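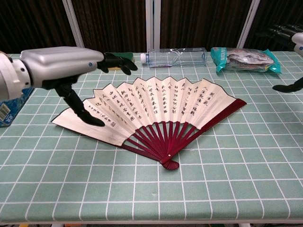 Folding fans are selling again. Three hot summers in a row have done what decades of costume drama could not, and a fan is once more something people carry on the bus without feeling silly. Dollside, a small accessories shop in Bondton, sold 239 of them last summer. The year before it sold so few that they were kept in a drawer behind the till.

Most of those were cheap ones, and most will be broken by December. The shop has no quarrel with that. A fan at £4 is a seasonal purchase, like a windbreak. But a growing number of customers come back wanting something that lasts, and they find that choosing one is harder than they expected.

A folding fan has few parts. The sticks are the thin ribs in the middle. The guards are the two heavier ribs on the outside, which protect the rest when the fan is shut. The leaf is the paper or cloth that opens out in pleats. Everything turns on a rivet at the bottom, and that is the part to look at first. If it is loose, the sticks slide about and the pleats start to fold in the wrong places. If it is too tight, the fan has to be forced, and sooner or later a rib snaps near the pivot.

To test one, open it slowly with both hands, lay it down and look along the ribs. They should be evenly spaced. Close it again and it should come together in one movement, with no paper poking out past the guards. A flick of the wrist looks good but puts a lot of strain on the first few pleats. Anyone buying an old fan should ask before trying it.

Paper or cloth is largely a matter of use. Paper is stiffer and moves more air for the effort. It also creases, and it hates rain. Silk and cotton leaves survive a handbag better, though the cheaper ones sag after a season and the glue lets go along the folds. Fans with no leaf at all, made of wide overlapping sticks held by a ribbon, are tough enough but heavy, and the ribbon frays.

Wróbel, which mends fans from a single room above a dry cleaner's, takes in work from all over the country. The workshop began with umbrellas and still does them in winter. Its fan repairs start at £65, and the commonest job by far is a new rivet. Next come split leaves, nearly always on the second or third pleat from one side, where the thumb pulls. The workshop asks people not to use sticky tape. Tape hardens, yellows and takes the surface of the paper with it when it comes off, and removing it can cost more than the tear would have.

Painted and written leaves need more thought. Ink can run if it gets damp, and some red seal paste stays slightly greasy for a long time and can mark the facing pleat. Wróbel suggests leaving a newly lettered fan open for a good while before folding it away, then keeping it closed in a cotton sleeve. Sunlight is the other trouble. A fan left on display all year will fade across the open face and stay darker in the folds, so it looks striped ever after. Turning the display every few months does not help much. A spell in a drawer does.

There is a long habit in China and Japan of taking a leaf off its sticks and mounting it flat, as an album page, once the ribs have worn out. The writing or painting is kept and the rest is let go. Some British owners now ask for the same thing, and it can be done, but the fold lines never quite disappear and a framer needs to know not to press them.

At the other end of the trade is Pevetti, which supplies plain blank fans to schools and craft shops and shipped 4000 this year. Blanks are the best way to learn how awkward the surface is. A brush that runs nicely on flat paper catches on every ridge, and the letters have to narrow as they go down because the pleats do. Beginners usually start too big. Pevetti's advice is to work on the fan fully open, weighted at both guards with something smooth, and to write one column to a pleat.

Prices for second-hand fans vary wildly and are a poor guide to quality. Boxes at house clearances are worth a look, as fans tend to be put in with gloves and scarves and priced with them. Check the rivet, check the outer pleats, and smell it. Mildew is very difficult to get out of paper, and it will spread to whatever it is stored with.

Dollside has moved its fans to the front window for the summer and will keep them there until the scarves come in.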